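Folding Towels on the Floor — my project report for the Skivura housekeeping module

I started this in September thinking towels would be the easy bit. They aren't! My first attempts took ages because I kept trying to find the corners by feel, and a thick terry towel that has landed in a heap hides its corners very well. So I changed the plan and began every go by looking for the care label first — once I'd spotted that, I knew where one edge was and could work round from it.

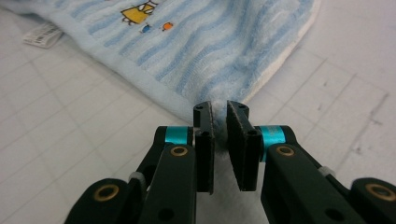

Fig. 4. The striped towel with the fish print, bunched up on the white tiles before folding.

I did 21 folds with this towel and threw out one where the phone rang halfway through, so 20 went into my results. The tiles were a real help (I hadn't planned that bit) as I could line the hem up with the grout and see straight away if I'd gone wonky. The wavy stripes were less useful, they make your eye wander.

Next time I'd like to try a plain towel as well and compare the two.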